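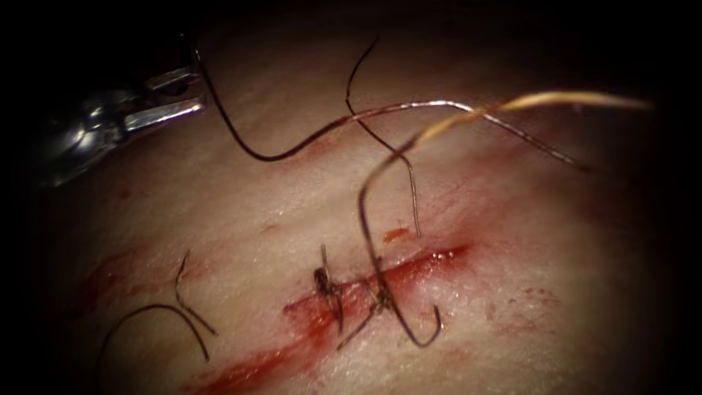 Wakuswood hospital says new stitching course cuts reopened wounds. The numbers need a closer look

Posted 21st May

Wakuswood General is telling patients and local doctors that its wounds are staying closed better than they used to, and it gives the credit to a course in basic stitching that its surgical trainees began taking in January.

The course is called Pan. It was written by Zastia, a training company based in Drirkorholm that also sells suture thread, and it covers the plainest job in surgery: putting a curved needle through one side of a cut, bringing it out the other, tying a knot and trimming the ends. Trainees do that over and over on practice tissue until an assessor signs off on their work.

In a two-page summary released this week, the hospital says that "problem closures" fell by 62 percent after the first group finished. A banner with that figure has gone up in the main lobby, and Zastia has put it at the top of its own website.

That would be a remarkable result for a few weeks of needlework. The summary doesn't give much help to anyone who wants to check it.

What was counted

The hospital looked at 471 closures done before the course and 141 done after it. Both sets came from the same day surgery unit. Beyond that, the two groups are hard to compare. The summary doesn't say what kinds of cuts were involved, how long they were, where on the body they were, or how old the patients were. A short, straight cut on a forearm and a long one across a knee are different problems, and skin that gets pulled every time somebody climbs the stairs is more likely to come apart no matter who tied the knots.

It also doesn't say how many problems there were in either group. A percentage drop is easy to print on a banner. The actual count would tell readers a lot more, and the hospital declined to give it, saying a fuller report was "in preparation." It wouldn't say when that report would be finished or whether the public would get to see it.

Then there is the term itself. A problem closure, according to a footnote, is one where the wound edges separated, a stitch had to be replaced, or the patient "returned with a concern." The last of those could mean nearly anything. Somebody who came back worried about ordinary redness would be counted along with somebody whose cut had opened up. The footnote adds that the unit began handing out a new aftercare sheet during the same period, with a phone number on it. Patients who can call with a question might be less likely to show up in person, and the number would drop without a single stitch being any better.

Asked about the aftercare sheet, the hospital said the two changes were "part of one approach to quality." That may be so, but the banner only mentions one of them.

What the course teaches

On the teaching side there is less to argue with. The Pan workbook, which Zastia let us read but not copy, is mostly old-fashioned material. It asks for single stitches, each one tied separately, so that if one fails the rest still hold. It tells trainees to take an even bite of tissue on both sides, to bring the edges together without squeezing them, and to follow the curve of the needle when passing it through. Several pages deal with loose thread, how much of it to leave and how to keep it from looping over the stitch that's being tied.

Knots get a chapter to themselves. The workbook wants them lying flat and off to one side of the cut where possible, and it wants the tails long enough that the knot can't slip and the stitch can be found again when it's time to take it out.
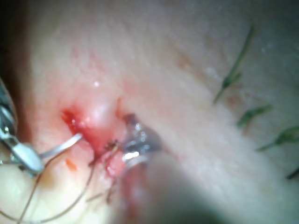 Practice tissue is a sore point with some of the trainees. The workbook calls for a surface that gives and pulls the way skin does, with enough red fluid in the cut to make the edges hard to see. Plain foam pads, which the hospital used before, stay dry and stiff, and a stitch that looks fine on foam can tear straight through something softer. Trainees we spoke with agreed that the wetter material was better to learn on. Two of them also said there wasn't enough of it, and that they had been told to reuse pieces that already had old needle holes along the cut.

Zastia says each piece is meant to be used once. The hospital says it follows the supplier's guidance. Both statements can't be right if the trainees are, and neither side wanted to discuss it further.

What it costs

The hospital pays $700 for each trainee who goes through Pan. That covers the workbook, the practice tissue, the assessor's time and a supply of thread, all of it from Zastia. The contract was signed without competing bids, which hospital rules allow for training. The hospital wouldn't say whether it has also switched to Zastia thread in the operating rooms. The company said it "would naturally welcome that."

This is where the lobby banner starts to look less like public information and more like advertising. The company that wrote the course also supplied the assessors, and the assessors decided who passed. The summary itself lists Zastia as having "supported the analysis." There is no outside reviewer named anywhere in its two pages.

Drirkorholm's own hospital, a short drive from Zastia's front door, looked at the course last year and passed on it. A spokesperson there said the content was sound but was already being taught by senior staff during normal working hours – at no extra charge. That hospital doesn't publish its reopened wound figures either, so there's no telling whether its way of doing things works any better.

It's quite possible that Wakuswood's trainees are sewing better than they did last winter. Anyone who repeats a fiddly job with somebody watching tends to improve. More practice on more realistic material ought to help, and several nurses on the unit said the closures they see now look neater. Neat is a fair thing to want in a scar. It doesn't always predict how the wound holds, and the summary has no follow-up past the first clinic visit, so scars aren't covered at all.

Patients with stitches from the day surgery unit don't need to do anything different. The advice on the aftercare sheet is the usual kind: keep the area clean, leave the thread ends alone, and call if the edges pull apart or the bleeding starts again. The sheet is available at the unit's front desk.

The hospital board is due to vote next month on extending Pan to the emergency department and two outpatient clinics. The agenda lists the two-page summary as the only supporting document. Written comments from the public will be accepted at the main office until the day before the meeting.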